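Small stuff keeps wandering off my desk, tray or drawer?

Posted by Roksolana Hladun
Tags: desk, clutter, small items

Ok so my desk is white, flat, no drawers, 51 inches wide. Bought it for the clean look, lasted maybe a week. Now its erasers, a little charger block, tape, keys, notebooks on top of all of it. I clear it every night and by 4 pm the next day I can't find a thing.

Do people use a tray for this? Or is a tray just a junk pile with a rim. I have 6 inches of clearance under the desktop before my knees hit so a clip-on drawer could maybe work. Don't want to drill. Also what do you do with notebooks and folders, they never fit in anything.

Ynyr Gethin
Tray. Small one. I went through the whole drawer thing first, got the Zoronia clip-on, the clamps slipped every time I leaned on the desk and it ate all my knee room. Gave it to my brother.

What works for me:
Shallow, low rim. If you can't see the bottom it's too deep.
Smaller than you think you need. Big tray = big pile. Mine holds maybe a handful of things and that's the point, when its full something has to go back to where it lives.
Wood or wood colored rim on a white desk - you spot it right away, your hand just goes there. Had a white one before and kept putting stuff down next to it.
Middle of the desk while you're getting used to it, then slide it off to one side once the habit sticks. Took me most of August.

Notebooks and folders do NOT go in the tray. Or on it. Flat on the desk, right hand side, one at a time. The one you're using. Rest stand up on a shelf. Soon as you lay a folder across the tray you've got a lid and then you forget what's under there.

Oval is nicer than square btw, no corners for crumbs and paper clips to hide in. Easy to wipe. Same idea as this, small things in the tray, blue one next to it:
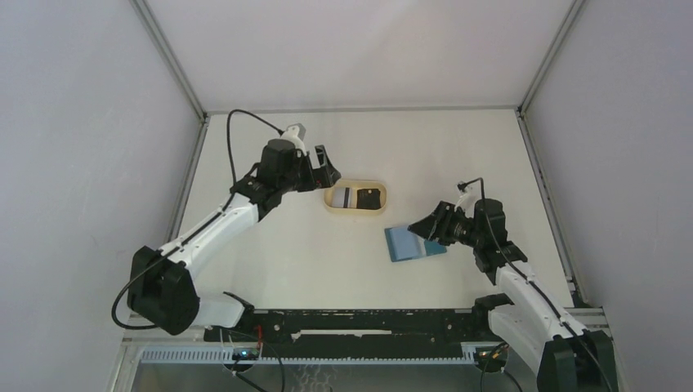
Oval tray with two small items in, flat blue folder or book kept off to the side

Skip the ones with dividers. You end up sorting paper clips at midnight.

Price
just get a drawer

Camov
Agree on the tray, disagree on the middle of the desk, I'd be knocking it with my elbow all day. Mine is back left by the lamp. Put a bit of felt under it if it slides around.

If you really want the drawer, there's stick-on kinds, no drilling. Clean the underside of the desk first and leave it overnight before you load it. And measure with your chair at its normal height, I didnt and had to peel the thing off again. Left marks.

Roksolana Hladun
Thanks all. Going with an oval tray, no dividers. Will try the middle first and move it if my elbow complains. Folders are going on the shelf tonight, except the one for work.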